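Plovon 2 reviewed: redaction indexing for access requests

May 2019

Plovon is a desktop program from Wiltard for people who receive released government records in bulk and need to know what has been taken out of them. It reads a scanned release package, finds the blanked areas, attempts to match each one to the exemption cited beside it, and writes the result to a table. Version 2 runs on Windows and Linux. The licence is per seat and renews annually.

The test material was a set of federal releases under the Access to Information Act, most of them concerning information sharing between security bodies. Such packages are awkward in predictable ways. Pages have been printed, marked, scanned and sometimes scanned again. Exemption citations sit in the margin, inside the blanked box or across it, and a single box may cite 15(1) and 16(1)(c) together. Whole pages are replaced with a sheet listing the page numbers withheld.

Import is slow but reliable. A single file may not exceed 50 MB, and the program will not split a larger one for you. The limit is mentioned in the manual and nowhere in the interface; an oversized file is rejected with a generic read error. Splitting by hand breaks the page numbering unless an offset is entered for each part, so keep a note of the offsets.

Detection of solid black and solid white boxes is very good where the box has a border. On the longest package, 152 pages, the automatic pass missed 38 redactions, nearly all of them borderless white areas in the middle of a paragraph. Raising the sensitivity recovered most of these at the cost of false hits on letterhead and on the space around signature blocks. Wiltard's suggested default is sensible for a first pass – anyone publishing totals should still go through every page.

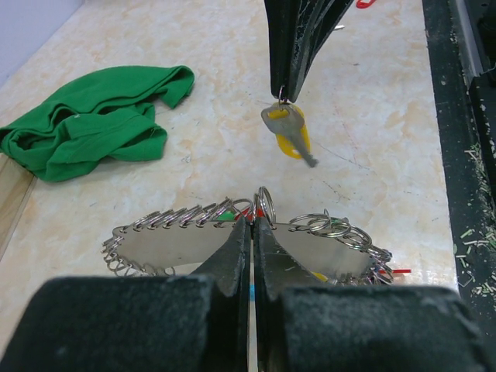
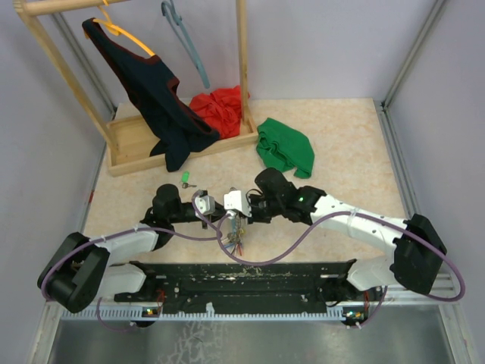
Kimie Hayashi

Citation matching is the reason to buy the program, and it is the weaker half. Printed citations are read correctly when they stand in the margin at the same height as the box. Two boxes close together are frequently given each other's section numbers. Handwritten citations are flagged as unread, and this is the correct behaviour. The cheaper Flostley package guesses at handwriting and reports the guess with no confidence value, so its tables look more complete and are less useful.

The duplicate page comparison deserves a mention. Where the same memorandum has been released twice, in answer to different requests, Plovon aligns the copies and lists the differences in what was withheld. It coped with a rotated page and with a cover sheet present in one copy only. It did not cope with a bilingual document in which the English and French columns had been severed differently. Both columns were treated as one block and the comparison was meaningless.

Export is to CSV or to the open Nkuna schema. The CSV is clean, with one row per redaction and a field for each provision cited. Page area withheld is given as a percentage, and users should be cautious with it. A page that is half blank by area may have lost one name or its only substantive paragraph, and a rising percentage across several years of releases can reflect a change of template. The manual says nothing on this point and the built-in chart invites the wrong reading.

Processing is local. With the network monitored during import, indexing and export, the program made one outbound connection, a licence check at launch. It opened normally with the network disconnected. The manual allows eight days between checks, and this was not tested. Working files are stored unencrypted in the user profile and remain after a project is deleted. Anyone holding unreleased or leaked material alongside official packages should move that folder to an encrypted volume before starting.

Support answered two of three questions. The third, about the bilingual columns, was acknowledged and listed for the July update.

Recommended for researchers and newsrooms with a steady flow of packages and time for checking. For one or two requests a year, a spreadsheet and a PDF reader will do the job.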